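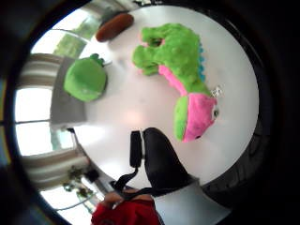

Subira says the soft ones are harder than the hard ones, and that I should have asked her before I spent the whole train journey feeling sorry for robots having to deal with eggs. I'd told her I was off to the Skikedier open day and that I fully expected to see something fragile get dropped. An egg keeps its shape, she said. A cuddly toy is a different toy every time you squeeze it.

Well, she was right, and I got to spend a very happy afternoon finding out why!

Skikedier have the top floor of what used to be the Tapia building (if you ever bought a lampshade in this town you'll know it). They make the bit of software that decides how a robot hand should close, and a couple of times a year they put the kettle on and let people in. You sign a sheet, you get a sticker, and then you're pretty much left to wander between the tables. There were 8 of us on the two o'clock slot, including a very serious boy who had brought his own notebook and asked better questions than I did.

The table everyone drifted towards was the plush one. It's a plain round white table with toys on it, and the one you notice first is the dinosaur, lime green and hot pink with little blue spikes, lying on its side as if it had had a long lunch. With it were a round green thing that I took for a pig and the boy took for a ball, and a brown one we never did settle. Sausage, I said. Loaf, said the boy, and wrote it down.

The idea is that you work the gripper yourself, by hand, and pick things up the way you think they ought to be picked up. All of that gets recorded, from the gripper's own point of view, and the robot learns from lots and lots of goes. They've got 700 from the toy table so far, which sounded enormous to me until Natália Ševčík, who was running the session, said she'd like a good deal more before she trusted it with the spikes.

My turn! I went for the dinosaur, obviously, and I went for the middle of it, because that's where you'd pick up a real one (you know what I mean). It folded in half and slid out. Second go, the same. Third go I came in lower and slower and got it off the table for long enough to feel extremely pleased with myself. Natália said bad goes are useful too as long as they're marked as bad ones. I've chosen to take that as a compliment.

The pig or ball was a different sort of trouble. It's smooth, and if you come at it even slightly off centre it just leaves. The serious boy got it first time. I didn't ask how.

After that there was a talk in the side room, 20 minutes, with slides. I'll be truthful and say I lost the thread during the part about Jelanum, their name for the program that sorts the recordings, but I perked up for the questions. A woman at the back wanted to know whether any of it would ever fold a fitted sheet. The speaker laughed for rather a long time and then said no.

Tea was good, biscuits were better, and the stairs are steep, so do ask for the lift if you need it. It's round by the bins and has no sign on it. The next open day is in March and it's free, but you have to put your name down by email beforehand.

I rang Subira from the platform to tell her she'd been right about the squeezing. She wanted to know what was inside the dinosaur, stuffing or beads, as apparently that makes all the difference, and I hadn't thought to ask. So I'm going back in March, and she's coming with me.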